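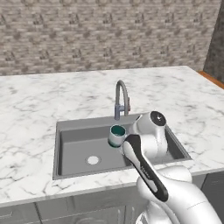
**Water, bins and the bake table: March bits from the Letthorpe Residents' Newsletter**

Monday, March 4, 2024

Short one this month, I'm typing this between the school run and work so forgive the spelling.

**Water off on Plorasen Street**

The big one first. The water company is replacing the old main under Plorasen Street, from the Idahosa Road corner down to the footbridge. Water off from 9 am till 4 pm on the day, and the day depends on which side you're on. Even numbers go first. Odd numbers the week after. A card comes through your door 2 days ahead with the date on it. No card, no shutoff, carry on as normal.

Fill a couple of jugs the night before. Kettle too. Toilets will flush once on what's in the cistern and then that's it til the water's back, so a bucket in the bath is worth the bother. If you have a tankless heater, switch it off at the wall before 9 and leave it off until the cold tap runs clear.

When it comes back on it'll spit and cough a bit. Cold tap first, kitchen, open it slow. Might be brown or cloudy. Let it run until it isn't. Don't do a white wash that evening!! We lost a whole load of pillowcases in January when they did the valve at our end, they came out the colour of weak tea and never recovered.

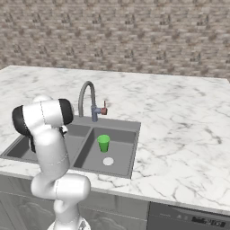 Anyone on home dialysis or with a new baby, ring the number on the card and they'll bring bottled. They do need to hear from you before the day, not on it. If your neighbour doesn't read English easily please knock and tell them. The card is English only, which has been pointed out, more than once.

Parking: none on the Idahosa Road end while the digger's there. Cones go out at 7 in the morning. Cars left inside the cones get towed round the corner to Grundville Lane, no fine, but you'll have a walk in your slippers.

**Bins**

Green bin is back to every week from now until the leaves are done. Grey bin stays fortnightly. Yes the calendar on the fridge magnet is wrong, it has both on the same week all through spring. Cross it out. New magnets are not coming, the budget for magnets is spent.

Food scraps can go in the green bin loose or in paper. No plastic bags, even the ones that say compostable. The depot pulls them all out and the truck gets marked down for it.

**Bake table**

The February table at Grundville Hall made $134, best one since we moved it indoors. Lemon slice gone in the first half hour. Two loaves of the seed bread left at the end and those went to the night shelter.

Next one is the last Saturday of the month, same hall, doors at 10. We need more savoury. Everybody brings sweet and then people stand there at lunchtime asking for a sausage roll. Label everything with nuts, eggs, milk, even if it seems obvious. Tables are up already when you arrive so just put your stuff down and go get a coffee.

The money goes to the bench fund. A bench with a back and arms is $600 installed, the kind without arms is cheaper but several people have said they can't get up off one, so we're holding out for arms. Place for it is the flat bit by the bus stop.

**Odds and ends**

- Street light outside 7 Plorasen is out again. Reported. If you report it as well it does seem to move it up the list.
- Found: one child's gumboot, left, yellow, on the footbridge rail. Still there as of this morning.
- The seed swap box is back out at the library. Tomatoes and beans mostly. Please write the year on the packet, last spring's beans were anybody's guess and half of mine did nothing.
- Lost: grey tabby, white chin, no collar, answers to nothing. Check your shed.
- Whoever is feeding bread to the ducks below the footbridge, the rats are very grateful. Peas or oats instead please.

Items for the April issue in the red box at the hall, or under my door if you know which one it is. Handwritten fine. Legible better. Cutoff is the same Saturday as the bake table, noon, and I do mean noon this time.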